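Section 3: Checking marker tracking in Lisent
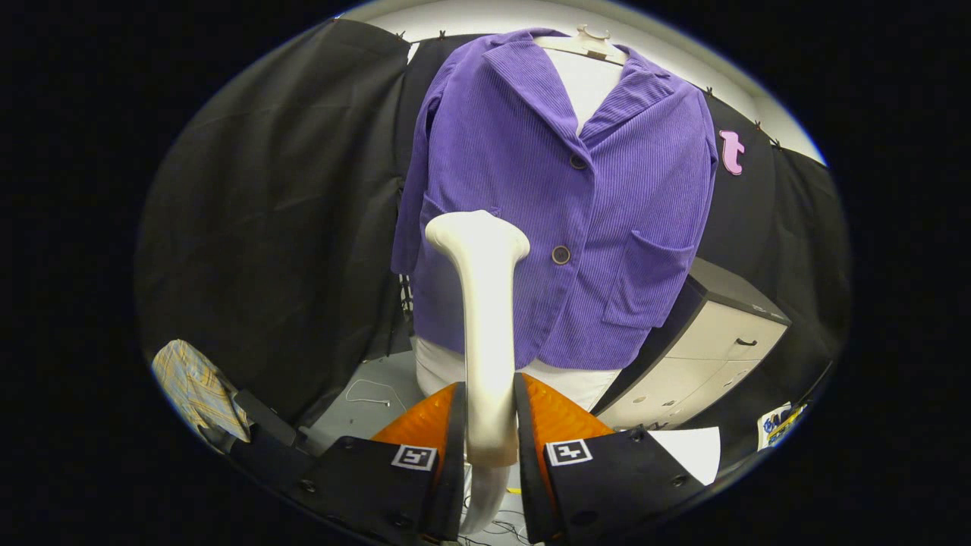 Gripper view with both jaw markers showing, purple blazer on the mannequin.

I do this before every session, and it's quick!

1. Open Lisent and load your clip.
2. Turn on the tag overlay. You want an outline on both square markers -- left jaw and right.
3. Scrub to frame 329 and watch the jaw width plot. Mine jumps if I skip step 2 (ask me how I know).
4. If a tag drops out for more than 5 frames, raise the exposure by one notch and record again.

Note: dark backdrops like my black curtains can fool auto exposure, so I lock it.

Caution: don't save the calibration while a tag is missing. It overwrites the old one.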